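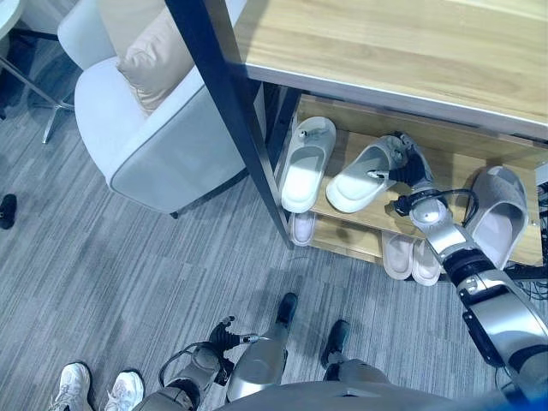 From: Uchenna Okeke
To: early music and sources list
Date: 21st August
Subject: Re: The Brundside letters - new edition

Frøydis Nyberg wrote:

> Has everyone seen that Purnodia is bringing out the Brundside
> letters in September? There are 104 of them, all translated by
> Vilgot Lundgren, and 75 have never been in print in any language.
> The blurb says they "overturn everything we believed" about how
> the late chamber works were written. I've read the sample chapter
> and thought it was lovely. Is anybody planning to review it?

Frøydis, I read the sample chapter too, twice, and I'd like to slow things down a little.

I have no quarrel with the translation as English. Lundgren writes well and the jokes land. What bothers me is that I can't tell from the sample what he was translating from. Illia Hrytsenko went through the Thampi boxes years ago and told this list that a good part of the Brundside material survives only in a copyist's hand - and a late copyist, going by the paper. If that's still the case, then a letter that "proves" the slow movement was finished in one night proves only that somebody later on liked to think so. The sample has no note on any of this. Maybe the book does. I'd want to see it before I overturned anything.

The dating also worries me. Letter 20 is placed in the spring because it mentions a canceled concert. There was more than one canceled concert. Kerstin Halvorsen's catalog lists another that fits just as well, and it would push the letter past the quartets, which sinks the chapter's main argument. Her catalog isn't cited in the sample at all.

And then the number 75. I can match a fair number of those "never printed" letters to the old Ustenine pamphlets, in shortened form. Shortened isn't the same as unprinted, but it isn't the same as unknown either, and a publisher ought to say which it means.

I'm willing to review it if no one else is keen, but I'd rather it went to someone who hasn't already been grumbling. Before anybody takes it on, I would ask Purnodia for the following:

1. A list of which letters are autograph and which are copies, with shelf marks. If it's in the back of the book, a PDF of those pages would do.

2. The original text of letter 20, and of the two that go with it. The sample gives English only, and the word Lundgren turns into "performance" could be "rehearsal" for all I know.

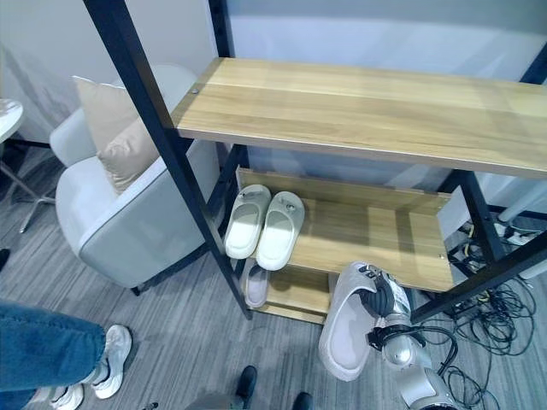 3. Some word on the cuts. There are dots in brackets all through the sample and no hint whether they mark damage, boring bits about rent, or things the editor didn't care for.

4. The basis for the 1,926 footnotes the flyer brags about. The sample chapter has very few, and most of those explain who Haydn was.

Frøydis, do you have a contact there? The address on the flyer bounced when I tried it.

Uchenna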